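Skokimbridge gets its first night-drawing show, and the public made half of it

The old ticket hall in Skokimbridge has been full of paper since the weekend, and what a sight it is. "Slow Platform," the new exhibition by Hiyori Amano, opened to a line that went out the door and past the bike racks, and plenty of the people waiting had come to find their own drawings on the wall.

Amano spent last fall and most of the winter riding the late train between Skokimbridge and Stostby with a box of charcoal and a stack of postcard-size paper. She drew the other passengers, and then she handed them a blank card and asked them to draw her, or the window, or whatever they felt like. Most said they couldn't draw. Most of them did it anyway!

There are 167 cards in the show, hung in one long row at shoulder height that starts by the entrance and wraps all the way around the hall. Amano's drawings and the passengers' drawings are mixed together with no labels, so you have to guess who made what. It's harder than you'd think. One of the loosest, quickest sketches in the room – a sleeping man with his hat sliding over one ear – is by a school bus driver who hadn't picked up a pencil in years.

"I get tight when I know someone is looking," Amano said at the opening. "The people on the train didn't have time to get tight. They had two stops and then they had to find their gloves."

She came to drawing from textile printing and still thinks in repeats. Stand back from the row and you start to notice the same shapes coming around again: the curve of a seat back, a hand on a pole, the dark square of the window. She hung the cards by the order of the stations and not by date, which means that a walk around the hall takes you from one end of the line to the other. The Stostby cards, made when the car was nearly empty, are the quietest and for my money the best.
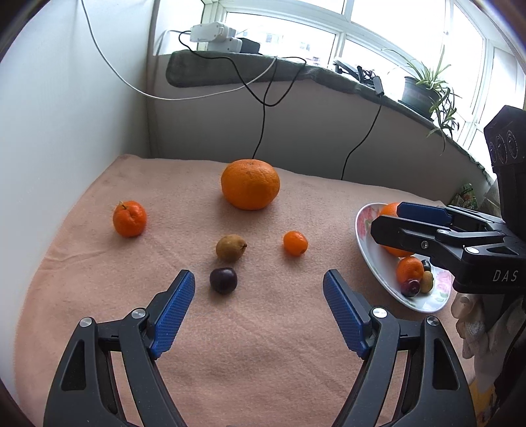

The back room holds something different. Clisto, the small sound collective from Stostby, recorded the train at the same hours Amano was riding it and cut the recordings down to a loop that runs 30 minutes. It plays low, from speakers under the benches, so you feel the rails a little before you hear them. Several visitors sat through the whole thing twice. There is one long stretch where a child hums the door chime back at the doors, a half step flat, and the entire bench was grinning.

The show is the first in a series organized by Sowa, the artist-run print shop on the second floor of the same building. Sowa has wanted to use the ticket hall for years, and the town finally agreed to a lease after the roof repairs were finished. The shop's presses will be running during the exhibition as well. Anyone who comes upstairs can pull a one-color print from a plate Amano etched for the show, and take it home while the ink is still tacky (bring a folder, or something flat).

Amano will be in the hall for drawing sessions through the spring, with 9 seats at the table for each one. The format is the same as on the train: you draw the person across from you, they draw you, and you both stop when the Clisto loop gets to the station announcement. The finished cards go up in a second row under the first. By the time the show closes, she hopes the lower row will have caught up with the upper one, and judging from the crowd on opening night it could easily get there early.

"Slow Platform" runs for 90 days and closes in June. Admission is free, and the hall stays open until the last train leaves. Seats for the drawing sessions can be reserved at the Sowa front desk, and any that are left over are given out at the door.

Posted March 2, 2026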